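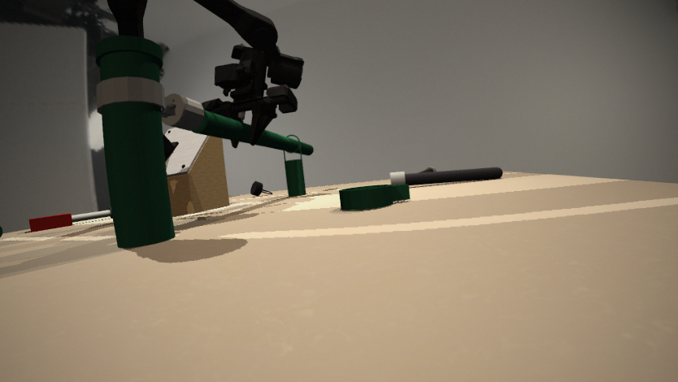
Opening

Good evening and thank you for having me. I'm Bushra Hashmi and I work on the collections side at Nestham. I've been asked to talk for 14 minutes on food waste pickup in apartment buildings, then take questions.

Check the microphone at the back before going on.

Where we started

Houses in Nestham have had a weekly food scraps pickup for a while. Apartments were left out. The usual reasons were given: no space in the bin room, smell, and nobody to answer for it if the wrong things went in.

We picked two buildings to try it. Bristum Court is older, with a bin room in the basement. Long Street is newer, and the bins there sit outside under a roof. Between them they have 300 households.

What each household got

A small caddy with a lid, a roll of paper liners, and a one-page sheet. The first sheet was too wordy. Dirk Diekmann rewrote it with a yes column and a no column, and we put that version up in the elevators too.

Pass a caddy around here. Ask for it back.

How the pickup works

Residents carry the liner down and drop it in the shared bin. The bin has a lock with a code. The code is the same for everyone in the building and it is printed on the sheet.

Prulik empties the bins and swaps each one for a clean one. We began with a pickup once a week. At Bristum Court that was not enough in warm weather, so we went to 2 a week and kept it there. Long Street stayed at one.

What went wrong

Plastic bags. People ran out of paper liners and used whatever was under the sink. We had left the spare rolls at the management office, which closes before most people get home. Adeel Marwat moved them to a shelf next to the mailboxes and the plastic bags dropped off.

The lock at Long Street jammed in January when it froze. Residents left their liners on the ground beside the bin. We changed the lock for a latch.

Some residents thought the scheme was a paid extra. Say clearly that it is free to them.

What we collected

In the best month, 700 kilograms from both buildings together. I don't have it split by building, so if someone asks, say so and take their email.

Slow down here. Last time I rushed this part.

What we would do again

Knock on doors before the bins arrive. Apolinar Villalobos did most of the evenings at Bristum Court, and the floors he reached first were the ones that used the bin from the start.

Keep the liners where people walk past them.

Ask the building manager to walk through the route with the driver. At Bristum Court the ramp door was too narrow for the first bins and we had to order smaller ones.

What comes next

Both buildings are staying on. Three more have asked to join. We meet with their managers on 16th January, and Tapio Huttunen is taking names of anyone who wants their building considered after that. He is sitting by the door.

Questions

Likely ones: pests, cost to the landlord, compostable plastic (the answer is no, paper only), whether meat and bones can go in (yes).

Leave the contact slide up until people have written it down.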